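5.3 Cable routing and arm check

Do this section after the arms are bolted to the front beam and before the first packing run of the cell. It takes 40 minutes if you have the tools ready.

Caution: Switch off the power supply and wait until the joints are at rest. An arm can drop when the brake is released. Support it with one hand.

1. Put the conduit along the link and leave a free loop at the wrist.
2. Fix the conduit with cable ties. Do not pull them fully tight, the conduit must still slide a little.
3. Turn the wrist by hand to both end positions. If the loop becomes straight, give it more length and repeat step 2.
4. Cut the tails of the ties flat. A sharp tail can scratch your hand and also the table.

Note: Cells delivered to Drumudville before August have a shorter conduit. Ask Adaeze Bassey for the extension set. 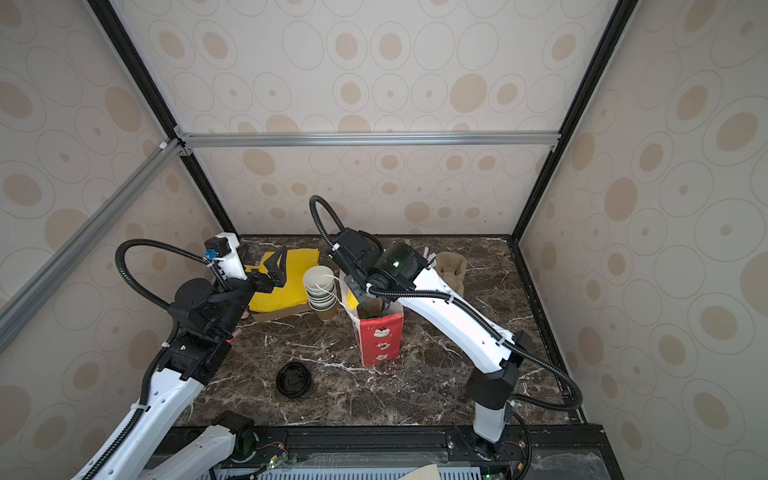
The conduit needs most of its free length at the wrist, where the movement is biggest. When the arm works low over the table, the loop must go up into free air and not touch the goods. Compare with the right arm: its wrist is directly over the paper bag, and the conduit makes a high, narrow arch above it. On the left arm the loop goes out to the side of the wrist, and this is also allowed. Keep the loop away from the camera connector.

5. Switch on the power supply and select slow mode.
6. Move each arm 12 times between its rest position and the table center. Listen for rubbing.
7. Look at the cable ties again. If one has moved, replace it. Do not push it back.

Caution: Keep your hands outside the frame during step 6. Slow mode does not stop the arm on contact.

Repeat steps 3 to 7 every 3 months, and after each change of a gripper. Write the result in the cell log. Spare ties and conduit are ordered from the Brimport store, with Rakiya Shehu.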